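Spare keys for a house sitter — how many sets, and who holds them?
Posted by Katherine Arboleda in Home & Moving
February 20, 2023

Hello everyone! My husband and I will be away for most of May (first long trip in years, I'm so excited) and my cousin is staying at our place to water things. The front door and the side gate have different locks. Do I give her my own set, or have copies made? And should a neighbor have one too? We tried a lockbox years ago and it jammed.

Nilton Cabrera
Get copies, and get them early. I went to the little counter at Espinoza when my mother moved in with us, and one of the copies stuck in the door until I took it back — they recut it without any fuss. Try every key in every lock while you're still home.
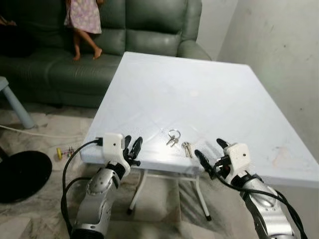
Two small bunches of keys on a white table.

For a long trip I would leave one set with your cousin and one with a neighbor you trust, and keep your own with you. Don't write the address on a tag. A dab of nail polish on the gate key is plenty, and she'll thank you when it's raining and her arms are full of groceries!

Lena Nowakowski
We've used the same lockbox for 7 years, no trouble. Change the code after she leaves.

Ngọc Doãn
Agree with Nilton. Also ask your landlord if you rent, mine wanted 50 dollars for a gate key and wouldn't let us copy it ourselves.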